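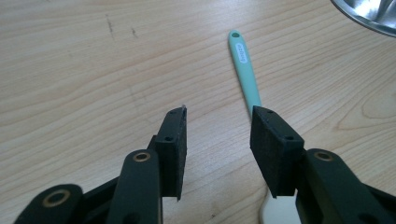
A reader wrote on Wednesday that the Zudason audio guide talked right over the best bend on the Claltow road, and was it worth buying at all?
Well, I drove all 103 miles with it and I'd say yes – the old mill stories had me pulling over just to listen!
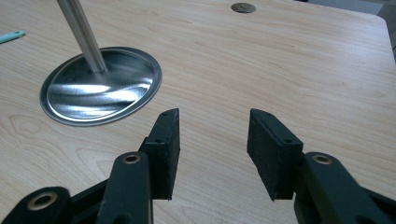 Polished metal base and pole on a light wooden tabletop
The directions are clear, the voice is kind, and you can pause it whenever you like, which I did at Lai for pie 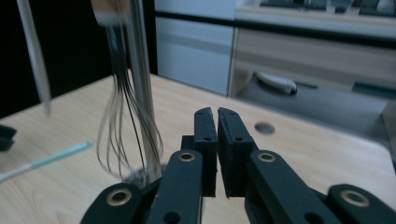
and then again by the lake – two stops I'd have missed on my own.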